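# Who Should Hold the Robot's Hand?

The public discussion of household robots is conducted almost entirely in terms of machines. Purchasers ask about the arm, the sensors and the software. Very few ask who taught the arm to do what it does, how long that person was given, or whether the person had ever done the task for a living. At a time when public bodies and care providers are being invited to sign contracts for assistive robots, this omission is a serious one.

A robot of the current generation learns much of its manual skill from demonstration. A person takes hold of the arm and guides it, or drives it from a short distance with a matching controller, and the machine records the motion together with what its cameras see. The recordings are then used to train the system that will later move the arm without assistance. Whatever care or haste the demonstrator brought to the work is carried into the recordings. A hurried approach to a plate is preserved as faithfully as a patient one.

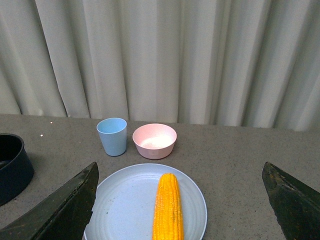

It follows that demonstration is skilled labor, and it should be bought, supervised and paid for as such. The prevailing practice falls short of that standard. In much of the trade, demonstrators are engaged by the shift and paid by the completed recording. The arrangement is attractive to finance departments because it produces a number that rises every day. It also rewards the operator who takes the shortest path through the task, and it gives no credit for stopping, withdrawing the gripper and beginning the approach again.

The Mathur program, which prepared kitchen tasks for assisted-living residences in Ellholm, offers a useful case. Its first collection comprised 2048 recordings, assembled by temporary staff under a piece rate. The arm trained on them was quick and, in the judgment of the residences, unsuitable. It struck rims. It let go of objects slightly too soon. Pankaj Grewal, who directed the program, chose to set the collection aside and commission a second, much smaller one of 125 recordings from two operators on salary. One of them had spent 15 years in institutional kitchens.

The residences preferred the second version by a wide margin. One program does not settle a general question, and the author does not claim that it does. The result is nevertheless difficult to reconcile with the belief, still widely held among buyers, that the size of a collection is a fair measure of its worth.

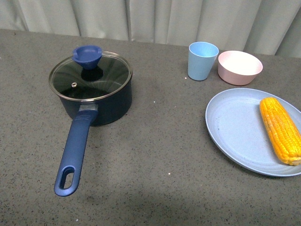 The tasks in question are easily underestimated. People who cook regularly have long since stopped noticing what their hands do, and they tend to describe kitchen work in a few words. "Put the corn in the pot" is a reasonable instruction to a colleague. When the saucepan is covered with a glass lid and the ear of corn is lying on a plate at the other side of the counter, the instruction leaves most of the work unsaid. The lid has to be taken by its knob and set down somewhere. The cob has to be picked up without dragging the plate. Every one of these steps involves a choice that an experienced person makes well and an inexperienced person makes at random, and the robot will learn from either.

There is also the question of consistency. Vikas Bisht, who trained operators for Hasteck before moving to the residences' own staff, has argued that two competent demonstrators with different habits can do more harm than one mediocre one. If the first always clears the lid to the left and the second prefers the right, the machine may settle on neither. His remedy was plain enough: operators worked in pairs, agreed on a method in writing before any recording began, and reviewed one another's work at the end of each session. Variety was introduced on purpose, in the position of the objects, and kept out of the manner of handling them. 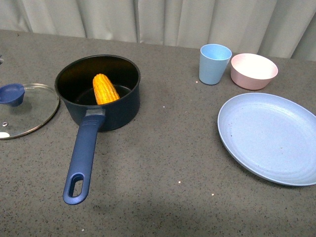
The objection from cost deserves a direct answer. Salaried operators are more expensive per recording, and review takes time in which no new recordings are made. Suppliers such as Grotuvance have said openly that they will lose bids if they price demonstration properly while their competitors do not. That is a sound argument for placing the requirement in the contract, where it binds all bidders equally. It is a poor argument for leaving the requirement out.

A second objection holds that the matter will resolve itself, and that future systems will need so little instruction that the quality of the instructor will cease to matter. This may come to pass. The reverse is at least as likely. A system that learns from a handful of demonstrations depends more heavily on each of them, and a careless one can no longer be lost in the crowd.

Consider the removal of a lid. With the gripper's fingers on either side of the knob, an operator working by remote control cannot feel the glass beneath them. The judgment of how far to descend rests on sight and on practice. New operators commonly come down too far or close too early – and under a piece rate the attempt is kept, provided the lid comes off in the end.
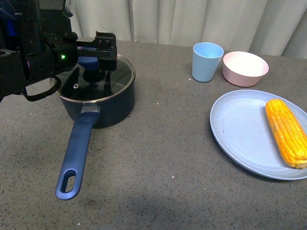 *The gripper over the saucepan lid, with its fingers astride the knob.*

What should a responsible purchaser require? The contract should state how demonstrators were selected and what training they received before their recordings were accepted. Payment by the completed recording should be excluded. The supplier should disclose how many recordings were rejected in review, and by whom. A supplier unable to report any rejections should be asked whether review took place at all.

Operators should also be named in the project record, if they consent, in the same way that the engineers are. The present habit of listing them as a line of hours discourages capable people from entering the work and makes it harder to trace a fault to its source when one appears.

The Ellholm residences will consider their next round of contracts in March. The draft terms devote 24 pages to the performance of the equipment and a single paragraph to the people who will instruct it. That paragraph asks only for the total number of recordings. It should be rewritten before the terms are issued, and the residences' kitchen staff should be consulted on the wording.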